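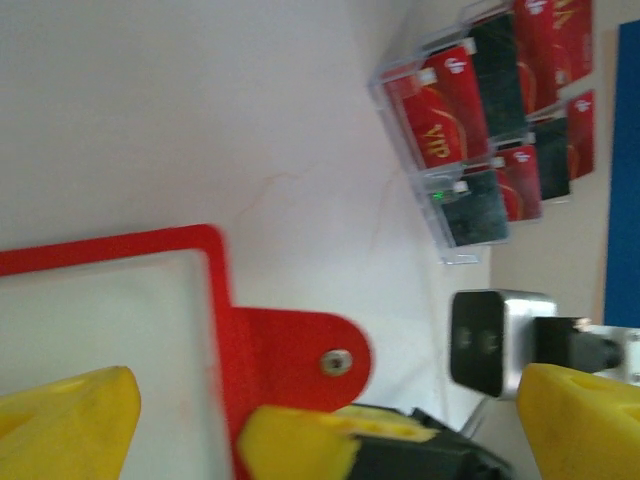 Yellow finger pads and the clear card rack, Kisari open day.

Tips > Workshop > Small Storage

Last updated: 20 April 2022

In September I went to the open day at Kisari, where they showed a robot arm working around a rack of plastic cards. I have no robot at home and I don't plan to buy one — the price they told me for the gripper alone was 3779 dollars. But I came back with several ideas for my own bench.

Clear pockets. The rack is transparent, with the pockets in two staggered tiers, so the cards behind still show over the ones in front. I now keep my sandpaper in the same way, coarse grit in the lower row.

Small white tabs. A few of them peek above the rims of the pockets. Write on the part that stands up, in pencil, and you can change it later.

Soft pads for clamps. The woman at the stand said that worn pads should be changed before they mark the work. My clamps from Baudry had the same problem. I glued on pieces of old bicycle tube and let them dry overnight under a brick.

Screws in plastic. Tighten by hand, stop when you feel it hold, then give a quarter turn. I cracked two lids before I learned this.

The demonstration is repeated at Diklow next spring. Entrance is free, parking is difficult, and the coffee was better than I expected.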